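Haltano Desk Set: tabletop notes and item list

README for the desk folder

What this covers

The Haltano desk set is a collection of pictures and notes about ordinary desk work: putting things down, picking them up, moving a lamp, finding a bit of cord and putting it somewhere sensible. The notes were written alongside the pictures and use the same names for things throughout. The folder holds 74 sessions. The longest runs to 30 minutes and most are a good deal shorter.

The room is the small office in the Makori building. It has the desk, a shelf and a window on the north side. The blind was left half down in September and fully up after that, so colours look a little warmer in the earlier sessions.

Small items

Cords, ties and short lengths of wire are listed together under "strand". We did try to split them by material, but two people looking at the same piece often chose different words, so the finer labels were dropped. If a strand has a patch of another colour on it, put that in the free text field.
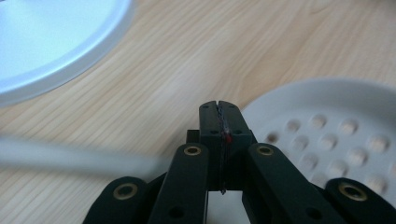
Free text entries should be short. "Dark, thin, red spot" is enough. Please don't guess at what a strand was used for. Length is given in the item sheet where somebody measured it and left blank where they didn't. A blank doesn't mean zero.

Small items are kept in shallow trays on the shelf and go back there at the end of a session. A few went missing and were replaced with something close. Replacements have an "r" after the item number.

Larger items

There are 5 larger items in the Jaranville list, which is the older of the two lists and still the one to use. The Wulteo list has the same things under different numbers. A table for converting between them is in the notes folder.
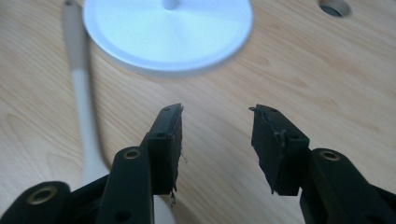
Position on the desk is written in plain words, such as "back left" or "near the front edge". We didn't use a grid. Where possible, give the position against something fixed to the desk, and the metal-rimmed hole in the top is the best choice for this. Loose white things can be hard to tell apart in a quick look, so for anything with a flat round part and a long stem, note where each part lies.

Known problems

Session notes are capped at 1,000 characters and a few of the long ones lose their last line. The full versions are in the notes folder.

Tray numbers changed once, early on. The old numbers have been left in the early notes.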